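Handout 3: Line, Tint and Repeat
Printed Surfaces, Tridberg Evening Workshop
Read before the August session. Bring a soft pencil, tracing paper and low expectations of your first attempt.

Where we had got to

Last time we looked at geometric repeats, which are well behaved and tell you where they begin. Botanical repeats are the other sort. A fern is a very obliging plant for the designer: it can go at any angle, it fills awkward corners, and if you draw one frond too many it looks generous. Roses are less forgiving. People know what a rose looks like and will tell you when yours is a cabbage.

Those who missed the session should copy up the notes on half-drop from somebody with legible handwriting. This excludes me.

Black line first

The cheap way to make a pattern look expensive is to do nearly all of it in black line and then spend your colour in very few places. The Dimitriou sample book, which we shall pass round again (clean hands this time, please), is mostly built like this. The oldest sheet in it is marked 1903 and has one colour besides black, a green that has gone the shade of old soup. It still works, as the drawing does the job and the green only has to turn up.

Three terms you will need:

Sprig. A small piece of plant with no visible means of support.

Filler. Whatever goes between the things you wanted to draw. Leaves, usually. Good filler is dull on its own and you should resist the urge to improve it.

Accent. The tinted bit. Students always want more accents. Students are always wrong, and so was I, for a whole range of tea towels at Jandcombe that I am told can still be found in charity shops.

Line and tint on a tabletop

Tables are a hard test for a pattern. Wallpaper is looked at from across a room, whereas a tabletop is looked at from above, close to, by someone waiting for their dinner. It also has to put up with having things laid across it, and a busy print will hide crumbs far better than a plain one. Look at how the petals are done in the example: the spirals are black line, and the peachy orange is only a wash inside them. Cover the colour with your thumb and you would still know it was a rose. The leaves next to them are left as outline on the white.

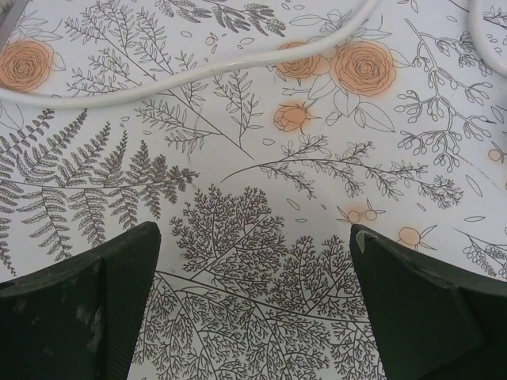
Finding the repeat

Catalogue sheets will sometimes tell you the repeat. Jolau 1636, in the brown folder, has it printed in the margin, and I regard this as cheating. With anything else you must look for it yourself.

1. Choose one accent, the odder the better. A rose with a lopsided middle is ideal. Do not choose a leaf. You will lose it, find a similar one and convince yourself.

2. Trace it, with whatever touches it on each side.

3. Slide the tracing sideways until it fits again, then do the same going down. Mark both places.

4. If it fits nowhere, your sample may be smaller than one repeat. Write "not found" and keep your dignity. Last term somebody joined two different sprigs and handed in a repeat that no printer on earth could have managed.

Homework

Draw 2 versions of the same sprig, one in line only and one with a single tint. Keep them to the size of a playing card. Pin both up at home where you will see them while doing something else — above the kettle is good — and note which one you are tired of by the end of the week.

Tracings go in the tray by the sink. Anything left in the sink itself will be marked as watercolour.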